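Clolstead Ullura Anti-Static Bench Mat
Part no. 1304

Two-layer rubber mat for repair benches, stockrooms and test areas. The top layer drains static slowly to earth; the lower layer carries the charge to the earthing stud. Surface resists solder splashes and common cleaning fluids.

Thickness: 3 mm
Depth: 500 mm
Colour: mid grey
Supplied with: one earthing lead, one wrist strap, two press studs

Fit the studs at opposite corners before laying the mat. Connect the lead to a proven earth point - never to a water pipe. Computers should be unplugged from the mains before the case is opened.
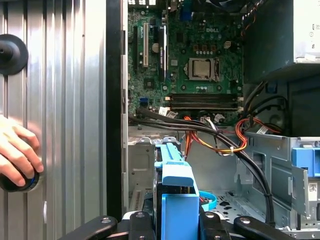 Babita Rana writes that the mat lies flat after a night unrolled, but that the lead is too short for a bench in the middle of a room. A longer lead is sold separately as the Kirui extension.

Clean with a damp cloth and mild soap. Do not use wax or silicone polish, as both leave an insulating film. Test the resistance to earth every 6 months and replace the lead if the reading drifts.

Cut lengths cannot be returned.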